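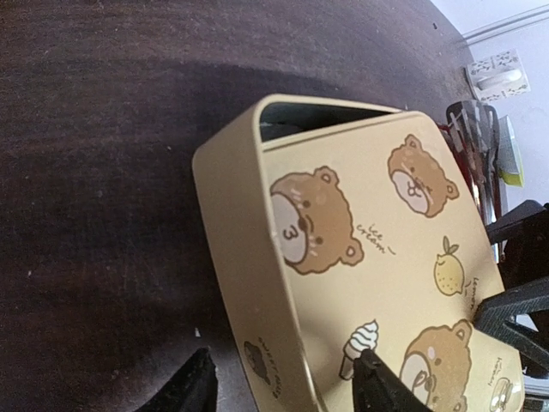
So I finally did the thing I've been putting off since May and moved my savings out of the account I opened in college. I feel weirdly grown-up about it, and also a little annoyed at myself for waiting so long.

My old account was with Pandier, and the rate was so tiny I used to get interest payments that wouldn't buy a stamp. I knew rates had been going up all year (it's been on the news every other night) and I kept thinking mine would go up too. It did not. I had 2,876 dollars sitting in there, which isn't a fortune, but it took me a long time to get to that number and I'd like it to do something!

I looked at two places. The first was Dirkanari, the online one with the ads all over the bus stops. Great rate on the front page, and then you read down and it only lasts a few months unless you have your paycheck sent there. I didn't want to mess with my paycheck. My rent comes out of checking on the first and I've had exactly one late rent in my life and I still think about it.

The second was Setiawan, a little credit union near my work. The rate is lower than the flashy one but it's just the rate, with no countdown on it. You do have to keep 300 dollars in there or they charge a monthly fee, so I asked the woman at the desk whether that meant an average or every single day. Every single day, she said. Good to know, and I don't think I would have caught it on the website.

Opening the account was easy. Closing the old one was a pain. I sent the money over online and got a message that the transfer was on hold, and then I sat on the phone listening to the same piano song until my ear hurt. They wanted to check it was me because I hadn't moved that much in years. Fair enough, I guess, but an email would have been nice. It cleared a couple of days later.

One mistake I made — I closed Pandier before the month's interest posted, so I lost it. We're talking pennies. Still, if you have more in there than I did, ask what day it posts and wait for that.

I also cashed in my change while I was at the credit union, because they have a counting machine that's free for members. The line behind me was not thrilled. I've gone back and forth on whether to put that money in savings too or leave it out for groceries, which have gotten ridiculous lately. Eggs! Butter! I'm leaning groceries.

Next up is figuring out whether I should be doing anything with a CD. I've read three explanations and I still get fuzzy on what happens if you need the money early, so if you've had one and had to break it, please leave me a comment and tell me how bad it was.

Recent posts
Why I quit the Grimemlow budgeting app
My 671 dollar car repair and how I paid for it
Gas prices and my new carpool
Cheap soups for October
Do I need renters insurance?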